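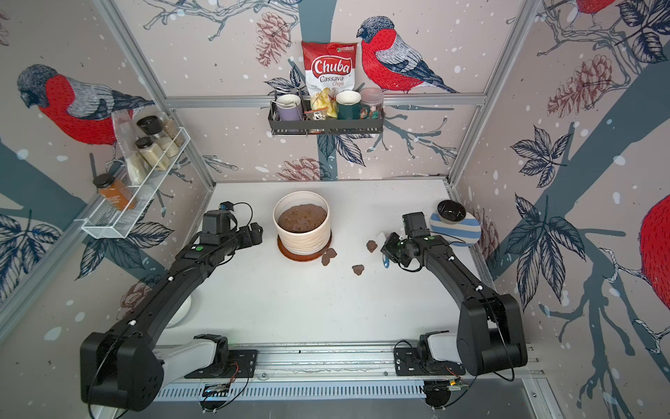
Plant pot on its saucer, with soil-like chunks on the table to the right.

Ticket 526: Moisture readings stuck at 22 percent
Product: Zonel soil probe with Kirnen base station
Opened by: Csenge Kelemen
Assigned to: Itsuki Sasaki
Priority: Normal
Status: Closed

Csenge Kelemen, Friday 9:10 am
The probe in the large pot has shown 22 percent since I moved it to a new container. I watered twice and the number did not change. The app says the probe is connected and the battery is good. The temperature reading goes up and down as it should. Only moisture is stuck. I have restarted the app and taken the battery out and put it back. The other probes on the same base station are working.

Itsuki Sasaki, 9:42 am
Thanks for the details. If temperature is updating, the radio link is fine and the problem is on the moisture side. Please send me:
- the firmware version from the device page
- the soil type selected for that probe
- how deep the probe is sitting

Also, did you use new potting mix or the old soil?

Csenge Kelemen, 10:05 am
Firmware is 7. Soil type is set to "Fine mix." The probe is in up to the line. I reused the old soil. It had dried out before I moved it and a lot of it came out in lumps. I broke up the big ones by hand but not the small ones.

Itsuki Sasaki, 10:30 am
There may be two things going on. The probe measures the soil that touches its two metal strips. If there are air gaps along the strips, water can run past and the reading will stay low. Old mix that has dried out completely can also shed water for a while, so it goes down the sides and into the saucer.

Please try this:
1. Pull the probe straight out and wipe the strips with a dry cloth.
2. Break up the soil where the probe goes. Crumbs should be smaller than a pea.
3. Push the probe back in to the line and press the soil against it with your fingers.
4. Water slowly, wait, and water again. Empty the saucer afterward.
5. Leave it for an hour, then pull down on the device page to refresh.

Csenge Kelemen, 1:15 pm
Did all five steps. The soil around the probe feels damp now. App still says 22.

Itsuki Sasaki, 1:28 pm
Then I don't think it is only contact. I am asking Boris to look at the base station log. Can you press "Send log" under Settings?

Csenge Kelemen, 1:33 pm
Sent.

Boris Dumitrescu, 2:20 pm
Log received. The probe is sending new raw values. Last one is 144, and it was lower this morning, so the sensor is responding. The base station is not converting the value. The calibration record for this probe is marked "incomplete," and when that happens the station keeps showing the last good number. It looks like the container change was started in the app and never saved.

Fix: device page, Calibration, Discard. Then start Change Container again and tap Save on the last screen. The Save button is below the pot size field and on smaller phones you have to scroll to reach it.

Csenge Kelemen, 2:41 pm
That was it. I never saw the Save button. The reading changed within a minute and moved again when I added a little water. You can close this.

Itsuki Sasaki, 2:50 pm
Closing. I have filed a separate request with the app team about the hidden Save button and the lack of a warning for incomplete calibration. Špela Ivanov has that one.

Resolution: Incomplete calibration record discarded, container change saved. Loose contact at the probe corrected during testing.

Contact Zonel Support | Copyright Zonel. All rights reserved. | Back to top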